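Build log: the Disberg arm, from garage to simulator
by Ataberk Demirtaş

Where I left off

So the last entry was in January, when the shoulder joint on the real arm stripped its gears and I had a box of parts and a bad mood. The replacement set cost me 29 dollars and took forever to ship. In the meantime I figured I'd stop sulking and rebuild the whole thing in simulation — my advisor had been nudging me that way anyway!

Building the room

I wanted a full room to practice in (a gray void gets depressing at 2 a.m.), so I put in walls, a door, a tiled floor and a clock. The arm sits on the far half of the table on its orange base, and the green mat is the work area. Everything the gripper needs to learn happens on that mat, so I spent way too long getting its height to match the tabletop. For the first week it floated a hair above it and the fingers kept bumping into nothing.

I also added grain and a bit of lens bend to the rendered view. My real camera is cheap and I'd like the code to get used to that now. 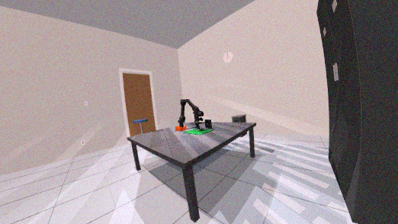 Reaching for the mat

The control script is called Deton, and it's pretty simple. It picks a spot on the mat, lowers the gripper, waits, and goes back up. I ran it 715 times over one weekend and 600 of those ended inside the target zone. The misses were mostly at the far corners, where the elbow runs out of room and the wrist has to twist.

What's next

The new gears are finally in, so I'm going to load Deton onto the real arm and see how badly it goes. I still need to print a stiffer wrist bracket, and the wiring is a mess — I'll post photos once it's fit to be seen.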